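Section 3: Setting up the payment desk

3.1 Placing the card reader

1. Stand the reader against the counter with the contactless emblem facing the customer.
2. Lay the power adapter flat on the wood, clear of the front edge.
3. Leave a loose curve in the cable. Do not bend it sharply at the adapter.

CAUTION: Cords that drop over the front of the desk must not cross a walkway.

3.2 Fitting the organiser box

1. Place the divided cardboard box at the front of the desk, open side up.
2. Put small items in the right-hand cells. Use one cell for each kind of item.
3. Keep the laptop behind the box with its keyboard towards the seated operator.
4. Keep paper slips away from the adapter.

NOTE: The Prunora box, part 1287, is supplied flat. Fold the dividers before use.

Desk and counter in use: 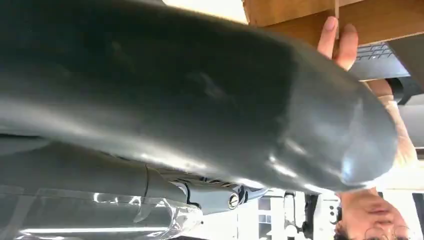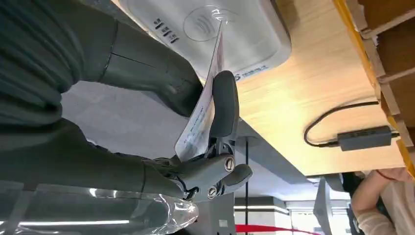
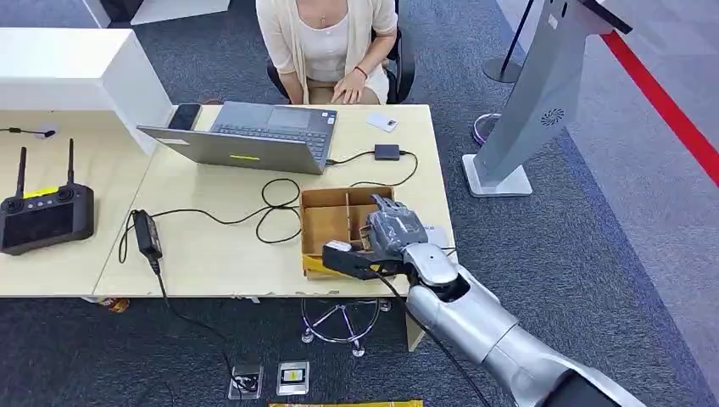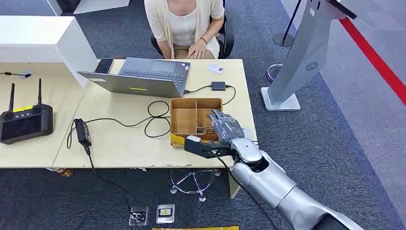

3.3 Before opening

1. Switch on the reader and wait 20 seconds.
2. Print 2 test slips and check that the text is legible.
3. If a slip is blank, turn the paper roll over and repeat step 2.

Faults that remain after step 3 should be reported to Fitzgerald Tillman at Felex, quoting the number on the base of the reader.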